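Stage to screen: cutting Tinell for television
Speaker notes, Saturday session, 2 p.m.
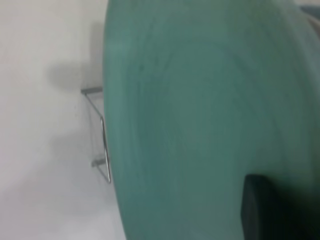 Start with the running order. The stage text of Tinell plays at 184 minutes with one interval. The broadcaster's slot was two episodes of fixed length, so the cut was set before any script work began.

Slide 2. Clodagh Heffernan's first pass removed the Weidemann subplot. Explain the knock-on: Weidemann carries the letter in act one, so the letter had to move to the sister. Read both versions of the speech aloud. Keep it short.

Slide 3. Soliloquies. Three options tried: voice-over, direct address, silence. Voice-over was dropped after the read-through. Direct address kept for the harbour speech only.

Slide 4. Setting. The play names Midulden but never shows it. Television had to. Note that Senan Conneely's draft adds four exterior scenes with almost no dialogue. Roughly 3000 words of reported action went out as a result.

Slide 5. Rights. The licence runs to 2031 and covers one adaptation. The Flandon edition is the agreed source text, not the prompt book. Expect a question on this.

Play clip (check sound first). Stop at the door closing.

Questions. Handout has the scene-by-scene table.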